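The Best Rule in Robotics Fits on an Index Card

October 19, 2019

I love a good rule. I know how that sounds, coming from a person who gets to spend whole weeks with grippers and tabletops, but a well-made rule is one of the great pleasures of this work, and I think our field is finally ready to write some.

My conversion happened over a page from the lab at Gotmont. It was their house practice for recording handheld gripper demonstrations, and it fit on one side of an index card. Wipe the table. Open the fingers all the way before you start. Say what the task is before you touch anything. If you bump the setup, stop and mark the take. Keep the bad takes in a folder of their own and never delete them.

I read it three times. Then I went and looked at our own guide, the Vellitz guide, which I helped write and which runs to 395 numbered items. I am fond of some of them! Item 9 is a beauty: every recording starts and ends with the gripper open and clear of the objects. But I defy anyone to hold 395 items in their head while their hand is closing on something round.

So we tried the card. Over a few weeks we collected 680 takes, and 599 of them passed our review on the first look. Under the long guide we had never come close to that. I'm aware this is one group and one set of tasks, and the people doing the work had gotten better at it in the meantime. Still, I'd been ready to be happy with much less.

What excites me is where the good rules come from. They come from the table. The line about stopping when you bump the setup exists because props move, and a stand that has shifted by the width of a thumb makes every later take quietly different from the earlier ones. A person who has built something out of dowels and plastic sheet knows this in their bones. A person writing policy two floors up may not, and they'll give you a paragraph on "environmental consistency" that tells you nothing about what to do with your hands.

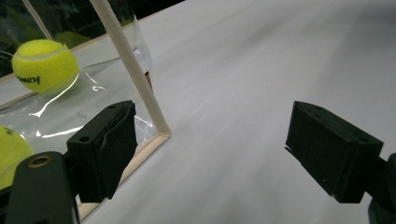 Gripper open over the tabletop, tennis balls behind the clear sheet.

I like the folder of bad takes even more. Most groups throw their failures out, and I understand the urge, but a dropped ball is information -- so is a grasp that closed on air. If we ever get a shared standard (the Zaditz working draft is due for comment in November, and I hope people will read it), I want that line in it word for word.

There are fair objections. The Ngcobo workshop notes make the case that short rules leave too much to judgment, and that two labs with the same card will end up with two different habits. True enough. Safety rules for powered arms should stay long and fussy, and I wouldn't trim a word from ours. A handheld tool on a tabletop is another matter, and there I'd trust the judgment of whoever is holding it.

Our long guide is still on the shelf. We look things up in it, mostly file naming. The card is taped to the table, and one corner is already coming loose.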